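Ticket 424: Arm drifts during hand guiding, recorded drive pull does not replay
Status: Open, waiting on customer
Site: Tremine, Starnville
Opened by: Fanni Bognár
Assigned to: Laurier Landry

Fanni Bognár wrote:
We are teaching the arm to take a hard disk out of a desktop tower and stand it in the fixture tray. I hold the enable button and lead the arm through the task by hand. As soon as I let go near the drive cage, the tool sinks 4 mm. The recording keeps the sink, so on replay the tool comes in too low and catches the edge of the cage. Same result on every demonstration since the cable was rerouted. Remote control from the pendant does not show it.

Laurier Landry wrote:
Please send the payload settings and the log from one bad demonstration. Was the tool changed when the cable was moved?

Fanni Bognár wrote:
Log attached, demonstration 23. Normand McIntyre swapped the tool on the same visit. Payload is still the value from July.

Laurier Landry wrote:
The log shows a steady downward offset starting at the moment of release. That fits a payload set too light. Steps:
1. Clear the arm of the case and run payload identification with the new tool on.
2. Save, then restart the controller. The hand guiding mode reads the value only at startup.
3. Check that no cable pulls on the wrist over the full reach.
4. Record one new demonstration. Do not reuse the old ones.

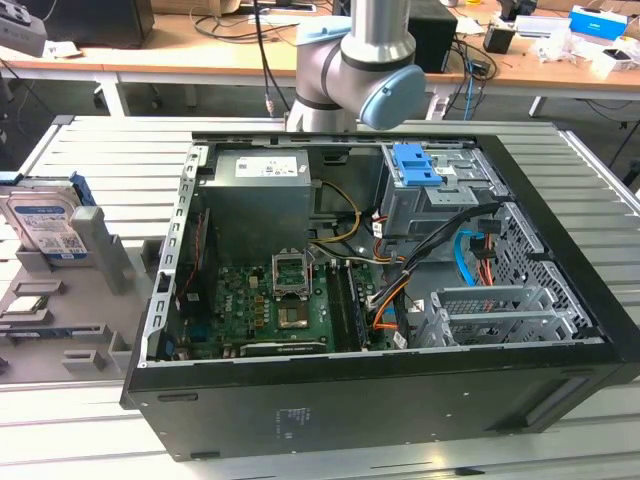 Fanni Bognár wrote:
Steps 1 to 3 done. Payload went up by 156 grams. The sink at release is gone when I test in free space. Over the tower there is still a small jump when I press the enable button again partway through.

Laurier Landry wrote:
The jump is a separate issue. Record the approach and the pull as two segments, with the button held for the whole of each one. Afaf Darwish is checking the re-enable behavior on our arm at Beaudoin. Send the log of the next replay when you have it and leave this ticket open.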